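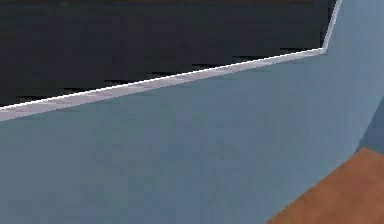

Dicas para quem quer montar um braço robótico em casa (e continuar tendo mesa)

Comecei o meu em janeiro, num canto da oficina compartilhada Storstead, e já errei o bastante para encher uma página! Vão aqui as dicas na ordem em que fui precisando delas.

Simule antes de cortar qualquer peça. Eu torcia o nariz, achava perda de tempo, mas foi o Yusri Tambunan que me convenceu: monte a sala no computador, com mesa, paredes e umas coisas em cima, e deixe o braço errar ali dentro. Quebrar coisa virtual sai de graça.

Ponha também uma câmera virtual bem perto da garra. De muito perto, uma parede azul-clara lisa toma quase a imagem toda e some a noção de distância, então uso a borda mais clara como guia.

Misture formatos na mesa simulada. Algo alto e quadradão, uma tigela rasa, uma coisinha chata e roxa perto da beirada, e uma planta, claro. Folha comprida é ótima para testar desvio, porque avança por cima da mesa e tapa o que está atrás.
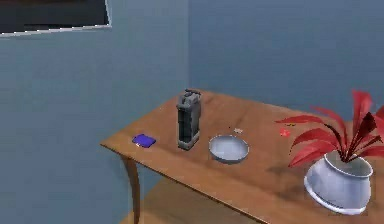 Com isso pronto, passe os mesmos movimentos sempre na mesma ordem e anote num caderno. O meu tem 31 linhas, metade delas xingamento.

Na parte de verdade, a base pede parafuso de 6 mm e uma tábua que não empene (a minha primeira empenou, que tristeza). Prenda os cabos a cada 12 cm com fita de velcro, deixando folga no cotovelo. A Shaohua Qin usa abraçadeira plástica e fica bem mais bonito, mas eu vivo desmontando tudo, então velcro.

Ah, e comece devagar! Rodo os motores a 8% da velocidade na primeira vez, com a mão no botão de desligar e o café bem longe. Se a garra patinar, cole um pedacinho de luva de borracha nos dedos e teste de novo com uma esponja seca.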